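Pre-Run Inspection Checklist, Two-Arm Box Handling Cell
Atville lab, Clarodeo study
Completed March 4, 2020, before the afternoon block

Marks: OK, FIX, or N/A. Comments are required for FIX and tolerated everywhere else.

1. Emergency stops, both stations
OK. Left button still needs a firmer shove than the right. It meets the limit, so it stays.

2. Floor tape and walkway
FIX. The tape by the door has curled up again. Replaced in February with the good tape, which curled faster than the bad tape.

3. Arm mounting bolts
OK. Torque marks line up on both bases.

4. Cable slack at the wrists
OK. Full sweep done at slow speed, no snags.

5. Speed cap during shared-space trials
OK. Cap is loaded from the config file and can't be raised from the operator screen. Several operators have confirmed this by trying.

6. Gripper pads and covers
OK on both arms. Pads seated, no lifting at the corners. Spare set is in the drawer marked SPARES, along with a stapler.

7. Tip-to-tip clearance
OK. This is the item the whole study hangs on, so it gets more than one line. Under the old method the planner kept a fixed bubble around each gripper and refused any pose where the bubbles touched. Very safe. Also useless for taped boxes, where both arms need to come in over the same seam and the planner would sit there declining to plan. The Clarodeo method drops the bubble and checks clearance against the wrist view on every control step, slowing the arms as the gap closes.

Facing pose over the seam, tips in line with a short stretch of box between them:
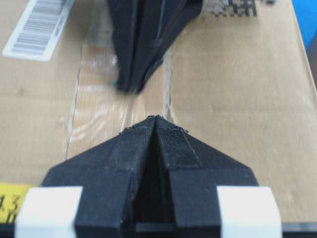

Agarwal wrote in the margin of the draft that a clearance check which depends on the view should be failed on purpose once per shift, and asked why the checklist had no line for it. Wrote further that the phrase "slows the arms" ought to be followed by a number or deleted.

Both fair. See item 8, which did not exist last week. The number is 32 millimeters, the gap at which slowdown begins.

8. Deliberate failure of the clearance check (new)
OK. Wrist view blocked in software, arms commanded toward each other at crawl speed with the work surface clear. Both stopped. Repeated with the other arm's view blocked, same outcome. The test takes four minutes and makes everyone stand very straight.

9. Box condition
OK. Creases and smudges allowed. Crushed corners are out, and so is anything with the tape lifting off the flaps. Shiny tape is allowed and in fact wanted, as glare is one of the test conditions.

10. Logging
FIX. Disk filled up during the last block. Of 1074 trials run, 485 were with the new method, and all of those were saved. The ones that got clipped were old-method trials in which the arms mostly did nothing, so the loss to science is small, but they have to be rerun anyway.

11. Result sheet posted at the station
OK. Current line reads: new method, 98 percent of trials finished without a protective stop. Please stop writing "nice" next to it. The stops that did occur need their causes filled in, and three of them say "arm stuff."

12. Trokovgate vacuum unit
N/A. Not used in this study. Still plugged in. Still humming.

13. Sign-off
Cleared to run with items 2 and 10 open. Item 2 to be closed before visitors. Item 10 to be closed before anybody presses Start, and that includes for a quick one.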